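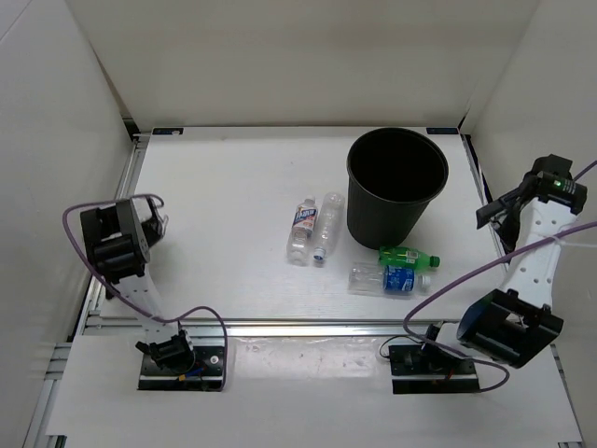
Getting the empties off the table and out of the house

I drink a lot of bottled water in the summer, and my household goes through soda on top of that, so by the end of May the empties start to take over. I used to toss them at the nearest bin and hope for the best. Then I'd run out of room after a dozen bottles and wonder why! These days I do it all in one go, with a plain round bin on the table and the bottles laid out next to it, and it takes me less time than making coffee.

What you need

A bin with a wide opening (mine's black, nothing fancy), a table at a comfortable height, and your bottles. A dish towel if you rinse like I do.

Step 1. Put the bin up on the table

I know, a bin on a table sounds gross. Wipe the bottom first and use a work table, please, not the one you eat on. My back is so much happier when I'm not bending down to the floor for every single bottle.

Step 2. Lay the bottles on their sides

Standing bottles get knocked over and roll off (ask my kitchen floor). Lying down, they mostly stay put, and you can see right away whether there's a swallow left in the bottom. Clear ones are easy to check. With green ones I hold them up to the window.

Step 3. Empty and rinse

A quick swish is plenty. My neighbor Margareta Oprea soaks hers and peels every label, and more power to her, but our pickup takes them with labels on. Check what yours wants.

Step 4. Squash, then cap

Cap off, press the middle flat with your palms, cap back on while you're still pressing. If you let go first it puffs right back up. The thick ridged kind fights you a bit, so fold it at a ridge and lean on it.

If you get a deposit back where you live, skip this step! A lot of return machines won't take a crushed bottle.

Step 5. Drop them in

Big ones go in first, standing up along the wall of the bin, and the little ones fill in the middle. Give the bin a shake now and then so they settle. When it's full I tip the lot into the curbside cart and wipe down the table.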